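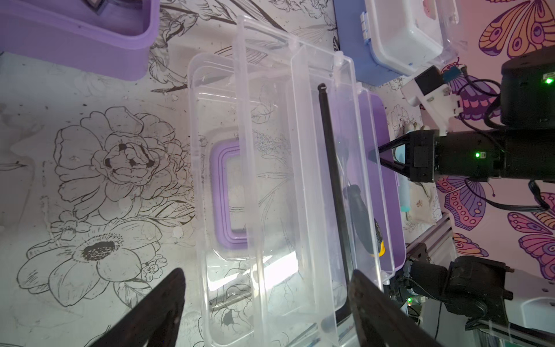
Plandley, August

Minutes, level design group, Matach
Present: E. Lopes (chair), R. Turcotte (minutes)

1. Save system
Build 475 loses the checkpoint if the player warps during a cutscene. Lopes traced it to the inventory flag. Fix goes into the next build.

2. Lock-on camera
Camera clips through walls in the Werkon crypt. Turcotte to raise the minimum distance to 4 units and retest.

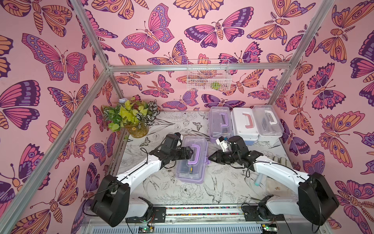 3. Open bugs
139 open, 1577 closed. McGrath level frozen except for crash fixes.

Closed 4:10 p.m.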